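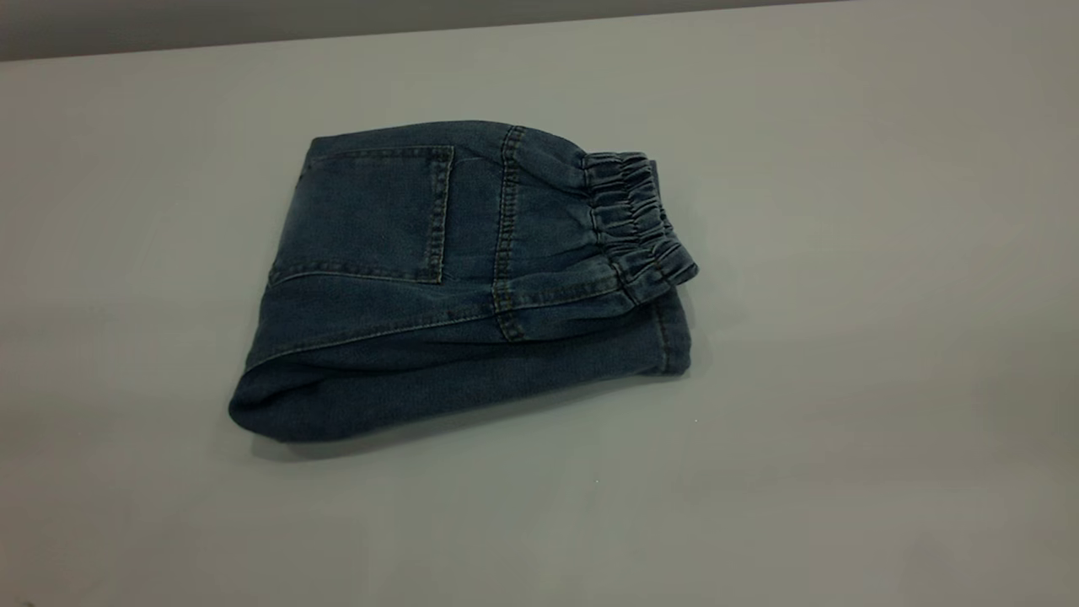
Wotmont Product Catalog: Lighting and Small Furniture
Progress report, second quarter of the rewrite
Prepared for the merchandising office

Where we are

At the end of February the lamp and side table section of the catalog held 1,696 product pages. 1,683 of them now have new copy, new measurements and a style label that agrees with the item's appearance. The other 13 are explained under Delays, and most of them are the same ceiling light.

You asked in the last review for less about method and more about results, so method gets one section this time and I have kept it short.

What changed on the pages

The old pages opened with a paragraph defining the style, then repeated the paragraph for every product in that style. A shopper comparing four table lamps read the history of mid-century design four times before learning whether any of them came with a bulb. We moved the style definitions to a page of their own, where they get very few visits and seem happy.

Each product page now starts with size, finish, bulb type, cord length and switch position. Switch position was the most common question in the customer mailbox last year, ahead of price and well ahead of "is it nice." We measured the cords ourselves, with a tape, from the base to the plug. On the Sternen range the supplier's figure included the part of the cord inside the lamp, a generous way of looking at it.

Style labels

When we started there were 17 style labels in use. Three of them were spellings of "farmhouse." There was also "Modern Traditional," along with "Traditional Modern," and after two meetings we could not find anyone prepared to defend the difference. We are down to 7 labels, and a product may carry one or two of them but no more. The Endness floor lamp, which used to be Industrial, Coastal, Rustic, Glam and Transitional all at once, is now Industrial. Sales of it have held steady, so apparently the Glam customers were buying something else.

Finish names were harder. "Aged bronze," "antique bronze" and "oil-rubbed bronze" come from different suppliers and look, under the office lights, like brown. We kept the supplier names because people match them to door handles, but each page now also says dark brown, reddish brown or nearly black. The paint chips we used for this are in the gray cabinet and should stay there, please.

Method, briefly

Two writers draft, one editor checks against the sample or the spec sheet, and nothing goes live on the spec sheet alone if there is a sample in the building. This last rule slowed us down in the first month and has paid for itself since. It caught a pair of bookends listed as a lamp and a lamp listed as weighing less than its own shade.

Delays

The Santoro pendant accounts for nine of the missing pages, one for each color. The supplier has sent three spec sheets that disagree on the diameter, and the sample we received is a fourth size. We have asked for a replacement sample and a sheet that matches it. Until both arrive, the old pages stay up with the dimensions removed, which has at least cut the number of complaints about the dimensions.

The remaining four pages are discontinued side tables that the warehouse says it has and the stock system says it doesn't. I would like a decision from your side on whether to write them up or take them down. Either is a morning's work.

We also lost most of a week in February to the image server move. Text saved during that time was kept. Text saved on the last afternoon of it was kept twice, and some pages briefly described the same lamp two times in a row, which several longtime customers may have taken for the old format.

Budget

Writing hours are slightly under plan. Editing hours are over, entirely because of the sample rule, and the two come close to canceling out. We have not touched the photography line. I'd ask that it be carried forward as is – the Sternen shades were shot against a white wall and are themselves white, and they will need to be done again.

Next quarter

Rugs and mirrors come next. The rug pages have the same trouble with style definitions, plus a pile height field that somebody filled in with "yes." We plan to start with mirrors, get the weights and hanging hardware right, and move on to rugs once the label list has been agreed with the buying team. A draft of that list will come to you ahead of the next review. It has 7 labels on it, and I would be grateful if it came back with the same number.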